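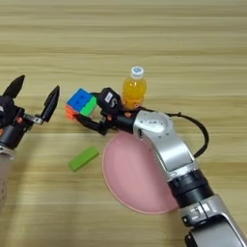 浅色木纹桌面上的魔方、橙色饮料和粉色圆盘。

“环保展板”的账,谁来算

2019年8月3日

七月的广告标识展上,我收到的样册里有一多半封面是绿色的。叶子、水滴、牛皮纸底纹,还有“可回收”三个字,字号一本比一本大。翻到后面的参数页,纸还是那些纸,板还是那些板,只是蜂窝纸板从最后几页挪到了最前面。

蜂窝纸板不新鲜。两层面纸夹一层六角形纸芯,做包装内衬用了很多年,后来有人拿它喷绘、开槽、折成展台。它轻,切起来快,一个人能扛着上楼。这些我都承认,我自己店里的促销堆头也用过。让我起疑的是另一套说法:它能“全面取代”塑料类展板,价格相当,寿命相当,用完往废纸堆里一扔就完事。

先说价格。Costero是这次展会上吆喝得最响的一家,主推的板子叫Flustwood,名字听着像木头,其实从里到外都是纸。展位报价单写得很漂亮,一张标准幅面128元。我问含不含封边,销售说封边另算。问含不含防潮涂层,也另算。再问运费,他让我加微信。回来以后我请对方按一个小型巡展的量正式报价,七个展台,单台595元,看着还行;把封边、涂层、卡扣和护角箱加进去,单台变成了1520元。同样的尺寸,我常年合作的那家加工店用普通发泡板做,报的价比这低一大截,护角箱还能用上回剩的。

Costero的人解释说,贵出来的部分是“设计附加值”。设计我看了,就是一个带圆角的箱子。

再说寿命。样册里写“可重复使用”,没写几次。我追着问了三个人,得到三个答案:五次、“看您怎么保管”、还有一位说只要不淋雨就能一直用下去。南方做活动的人听见“不淋雨”三个字大概都会笑。梅雨天的地下停车场卸货口,地面常年是潮的,纸板立在那儿过一夜,底边会吃水,第二天一搬,角就软了。涂层能挡住正面,挡不住切口,而一个折叠展台从头到尾都是切口。

做了多年展台搭建的Zsolt Kerekes讲话比我客气。他在电话里说,蜂窝板适合一次性的活儿:三天的快闪、新品发布、商场中庭的节日布置,装完就拆,拆完就走。“可是客户买的时候听的是环保,用的时候想的是省钱,就会拖着它跑五个城市。跑到第三个,我们得连夜补做侧板。补做的那几块,算谁的碳排放?”

他提的问题,展会上没有一份材料回答。几家供应商倒是都有碳足迹数字,Aoun的印在样册封底,Solta的做成了一张扫码才能看的海报。我扫了,页面打开后是公司简介。Aoun那张表列了原纸生产一个环节,胶水、油墨、覆膜、运输一律没有。我发邮件去问统计口径,回信说“数据由上游提供,仅供参考”。仅供参考的东西印在封底最显眼的地方,客户拿去写进自己的年报,一层一层传下去,最后就成了事实。

说到回收,问题更具体。裸纸板当然能进废纸站。可是展示用的板很少是裸的:为了颜色鲜亮要喷底白,为了耐刮要覆一层膜,为了拼接要上双面胶和塑料卡扣。我带着一块覆了膜的样板去了住处附近的废品站,老板掰开看了看,说膜撕干净他就收,不撕不要。我蹲在门口撕了一会儿,撕下来的是膜带着一层纸。拆展的工人夜里要赶在场馆关门前清场,没人会干这个。它最后去的地方,和塑料板去的是同一个垃圾箱。

塑料类展板也没好到哪里去。发泡板用完基本没人回收,切割时的粉屑飘得到处都是,行业里装作没看见很久了。有人想换材料,我是赞成的。我不赞成的是拿一个更好听的词盖住一笔没算清的账,再让做活动的人为那个词多付钱。

如果你手上正好有项目要选板材,有几件事值得在付款前问清楚。报价是裸板价还是成品价,封边和包装在不在里面。印刷方式是什么,有没有覆膜,不覆膜的样品能不能先寄一块来看。承重写的是均匀分布的重量,还是一个角上的重量,放饮料样品的台面,这两个差得很远。坏了一块侧板能不能单独补,几天到货,颜色能不能对上。还有一条,拆下来的旧板供应商收不收。我在展会上问过这一条,Solta说“正在规划”,Aoun说可以谈,Costero的销售低头在平板上记了一笔,到今天还没回我。

至于活动本身要不要那么多板子,也可以跟客户聊聊。去年秋天我们给一个茶叶品牌做路演,原计划背景墙之外还有两侧立板和一圈地台围挡,画面全是同一片茶山。后来预算砍了,立板和围挡都没做,现场照样排队,品牌方的总结报告里也没提少了什么。省下来的那些板,用不着谁来认证它环保。

Costero的样板我还留着两块,一块覆膜,一块没有,立在阳台靠墙的地方。打算过完这个雨季再看。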